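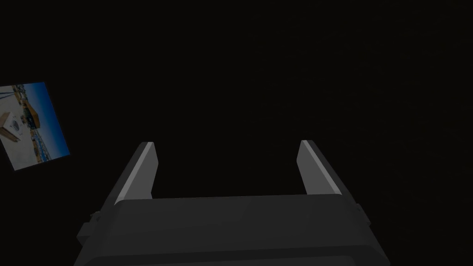
Wrist view at startup, gripper open, background black

Ticket 642 — kitchen chores sim, room not loading behind the gripper
Product: Eltov simulator, Mestley workcell
Status: open

Hello again, and thank you for being so patient with me last time. I'm trying to find out whether our arm could put away kitchen things before we spend real money on one for the Skedcombe shop, and I'd love to get a fair answer out of this. Trouble is, I keep getting views with no table and no walls, only the gripper and a tilted picture panel hanging off to the left. I've restarted the simulator 2 times and cleared the cache — no change that I could find.

The wood surface does load in other views, along with the big spoon and the pale eight-sided block, so I don't believe the files are missing altogether. 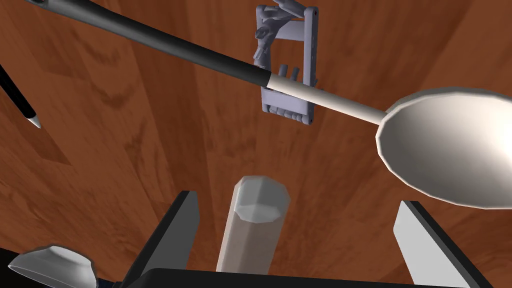 Effiong: Thanks for the detail, it helps a lot. If the wood loads in one view, I'd check the lighting and the far-distance setting on the wrist camera first. As for your bigger question, I'd be careful. Picking up a block is a fair test, but a long spoon among other clutter is where most grippers still struggle, and I wouldn't promise anyone a tidy kitchen yet.

That matches my own feeling, and I'm glad to hear it from someone else! I raised the far distance to 2,422 and reloaded. The log now shows 13 warnings, all of them the same line about a surface with no light assigned to it. The fingers themselves are lit just fine, which makes me think the lamp belongs to the arm and the room has none.

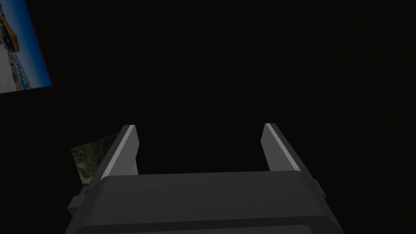 My next step is to add a plain overhead light and run the put-away chore from the top, block first and spoon after. I'll attach the full log this afternoon. Please keep the ticket open until then, if that's all right with you.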